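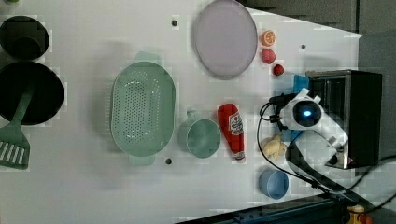

How much money should we ask for, if we want a second arm next year? Enough for the arm, the gripper, the spare parts and the hours of the person who looks after it, and in most budgets I have read the last two are missing.

Good morning. My name is Katsuhiko Kobori and I plan equipment for the teaching labs at Grurham. I am not an engineer. My work is to turn a wish into a purchase order, and then to answer for it.

(Wait for the slow ones to sit. Say that questions can come at any time.)

First point: the tabletop. When we wrote our first request, we put one line for the robot and one line called "other". Under "other" went the table, the rail, the cables, the overhead view and all the kitchen things. Finance returned it on a Friday with one question mark beside that line. They were right. A colander, a mug, a frying pan, a spatula, toy fruit: each one is cheap, but they get scratched and go missing, and a task must be repeated with the same objects. Now we buy 2 full sets on day one. Our figure is 600 dollars a year for objects, and we have kept to it.

Say here: please choose the objects before you choose the gripper. A mug with a small handle and a wide plate do not ask the same thing from the fingers. We asked each supplier to test with our list, and only Gravia and Curkanitz agreed to do it. Morikawa sent a very nice brochure.

(Do not spend long on Morikawa. Someone from there may be in the room.)

Second point: the quote. Read what is written under "included". In our case the gripper was included and the mounting plate was not. The cable was included, but in the standard length. Look how the black cable goes over the table and back again. If your cable shares the work area with the objects, ask for the price of cable guides at the same time as the arm. Afterwards it is a separate order, with its own freight and its own signature.

Third point: the calendar. Delivery was promised in 72 days. I have learnt to count from the day the supplier confirms the order, and to leave one more month for the electrician and the safety check. If you want students to use the arm in August, the money must be approved before the summer or winter break, depending where you live.

Fourth point: people. Somebody puts the fruit back in its place after every run. In our plan this is now a paid line, part-time, with a name beside it. I had to defend it in 2 meetings. My argument was simple: when this person is away, the expensive machine waits.

Last slide is the template. It has a row for each thing I forgot the first time, and an empty row for what you will forget. Copies are at the desk near the door. If you change the currency, please also change the tax cell, it does not update by itself.

(If time is left, show the lease comparison. If not, go to questions.)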